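Sorting the brick bin: by color or by shape?

Peden_attic
Posts: 152
June 1, 2023
Hello all! I finally dragged the big tub out of the closet (my two have been adding to it for years) and I'd like to get it sorted before my sister's kids visit. My plan is color first, in divided trays, and shapes later if I still have the patience. Does anyone here sort by color and stay happy with it?

Raghavendra Naidu
Posts: 2320
I'd gently say don't. Finding a small red plate in a heap of red is miserable, and I speak as someone who did the whole Grollix tub that way and then undid it in March. Shape first, always.

trosau_mom
Posts: 20
Oh, I disagree, Raghavendra! For grown-up builders, sure, but little ones think in color. Mine will happily put blue with blue until dinner, and they'd wander off if I asked for two-by-fours.

Padmavathi Namboodiri
Posts: 952
With trosau_mom on this one. We do color, and I always leave one compartment free for whatever comes up next, which saves a lot of shuffling later on.
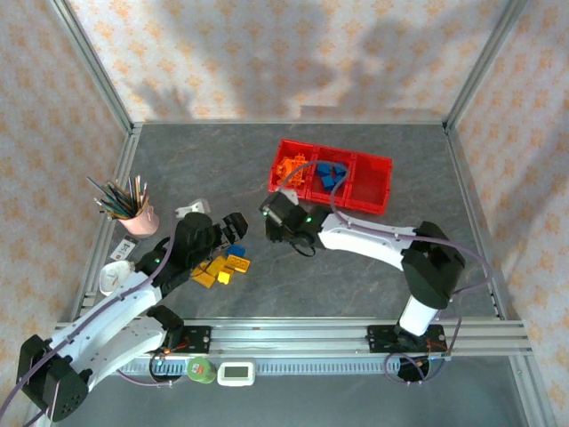 Orange on the left, blue in the middle, yellows still out on the table

Raghavendra Naidu
Fine, it does look cheerful, and I like the pencils in the pink cup. Ask me again when you need one particular blue piece, though.

Peden_attic
Color it is, then, at least for the visit. Are those trays easy to wash?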